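4. Setting up a screening room

A screening room lets members of your film club watch the same movie at the same time and type comments beside it. One person acts as host. The host controls play and pause for everyone. Before you start, you need a Clolel account with host rights and a copy of the film on disc or on the computer you will be using.

4.1 Creating the room

1. Sign in and open the Rooms tab.
2. Select New Room and type a name. Names can be up to 30 characters long. Grotthorpe Mystery Night is fine. Slashes and quotation marks are removed when you save.
3. Choose the source: Disc or File.
4. Set the start time. The clock uses the host's time zone.
5. Select Save. The room appears in the list with a gray dot until it opens.

Note: The room opens 5 minutes before the start time. Members who arrive earlier see the waiting page.

4.2 Preparing the disc and screen

Older movies are often sold in boxed sets with two or more features on one disc. Play the disc once on your own before the screening and write down the title number of the feature you want. Enter this number in the Title box. If you leave the box blank, Clolel plays title 1, and on many sets that is a trailer.

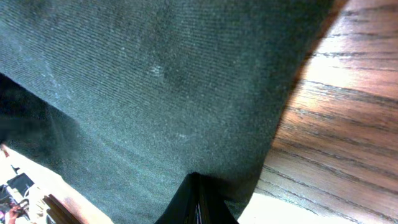
Dark detective pictures and other black-and-white films need a little more care with the screen. Set Brightness to the middle of its range, then raise Shadow Detail one step at a time until you can make out folds in dark clothing. You should be able to see fine lines in dark cloth while the deepest fold stays nearly black. If the fold looks gray, go back one step.

Caution: Do not change Shadow Detail once the room is open. The picture stops for all members while the setting is applied.

4.3 Inviting members

1. Open the room and select Invite.
2. Paste in the addresses, one per line. The limit is 700 per room.
3. Add a message if you want one. The running time and cast list are not filled in for you.
4. Select Send.

To make a second person co-host, select the name and turn on Share Controls. In the sample room, Morfudd Maddocks is host and Morfudd Mostyn is co-host. Either can pause the film. Only the host can close the room.

4.4 If sound and picture drift apart

1. Pause the film.
2. Select Resync and wait for the green bar.
3. Press Play.

If the drift comes back, see section 27, Berncombe Audio Settings.

Last revised June 27, 2026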